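Calibração da garra e do braço: passo a passo para quem entra no clube

Clube de Robótica Irneto, página de tutoriais, parte 2

Que bom que você chegou até a parte 2! Quem já montou a bancada e instalou o software (parte 1) pode começar agora a brincadeira de verdade: ensinar o braço a saber onde ele está. Usamos este mesmo roteiro na preparação para o Desafio Pirkville, e ele serve tanto para a equipe da competição quanto para os projetos de fim de semestre.
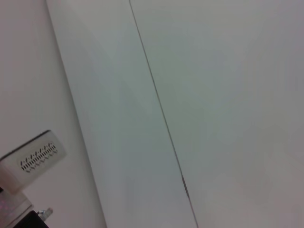
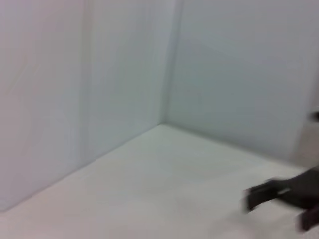
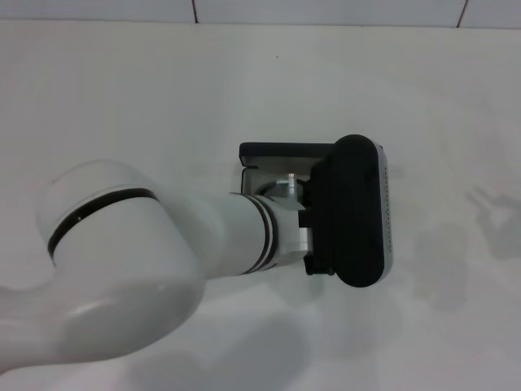

Braço e garra durante o trabalho, sobre superfícies claras.

O que você vai precisar

Notebook com o pacote Baltell do clube já instalado
Cabo de rede e cabo da câmera do punho
Fita crepe e lápis
Um cubo de espuma
A planilha de calibração (baixe a cópia da sua equipe, não edite a matriz!)

Passo 1. Deixe a área livre

Tire da mesa tudo que não faz parte do teste: estojo, garrafa, celular, casaco. Depois combine com a sua dupla quem fica no botão de emergência. Essa pessoa não digita, não anota e não segura cabo. Só fica no botão.

Passo 2. Ligue e espere

Ligue primeiro o controlador e depois o notebook. Abra o programa, escolha o perfil da equipe e clique em Conectar. Se der erro de conexão, confira se o Wi-Fi está desligado (é quase sempre isso). Com a conexão feita, mande o braço para a posição inicial com a velocidade em 10 por cento. Parece lento demais, eu sei, mas na primeira vez que ele se mexe sob o seu comando a sensação é incrível do mesmo jeito!

Passo 3. Encontre a altura da mesa

Abra o modo manual e desça a garra em passos pequenos, sempre na vertical. Quando estiver perto da superfície, mude para o passo mínimo. Passe uma folha de papel por baixo da ponta: se ela desliza com uma leve resistência, pare e anote o valor de Z na planilha. Repita em quatro pontos, perto de cada canto da área de trabalho. Na nossa última montagem, o valor de referência ficou em 118 mm. O seu vai ser outro, então não copie!

Se a diferença entre dois cantos passar de 2 mm, nivele os pés da mesa e comece o passo de novo. Dá preguiça, mas vale muito a pena.

Passo 4. Teste a abertura da garra

Coloque o cubo de espuma no centro e marque o contorno dele com fita. Feche a garra com a força no mínimo e vá subindo até o cubo parar de escorregar. Anote o valor de força e faça 24 repetições de pega e solta. A planilha calcula sozinha a taxa de acerto.

Passo 5. Câmera do punho

Na aba Câmera, trave a exposição e o balanço de branco. Em fundo muito claro, o modo automático fica oscilando e atrapalha a detecção de bordas. Imagens gravadas com o braço em movimento podem sair borradas, por isso o script Marchetti (o nosso filtro, na pasta da equipe) descarta os quadros sem nitidez. No conjunto do semestre passado, ficamos com 557 quadros aproveitáveis, e deu para treinar um detector bem bacana com eles.

Para capturar, mova o braço, espere ele parar, conte até dois e só então grave. Varie altura e ângulo.

Erros comuns

O braço para no meio do caminho: algum limite de junta foi atingido. Volte à posição inicial e escolha outro trajeto.

A garra fecha torta sobre o cubo: refaça a marcação com fita e confira o ângulo do punho.

A planilha mostra tudo em vermelho: você usou ponto no lugar da vírgula decimal. Acontece com todo mundo!

Antes de ir embora

Braço na posição inicial, garra aberta, controlador desligado, cabos enrolados. Salve a planilha com o nome da equipe e o mês. Na parte 3 vamos programar a primeira sequência completa de pegar e empilhar. Se quiser adiantar, leia o arquivo de exemplos que vem junto com o pacote.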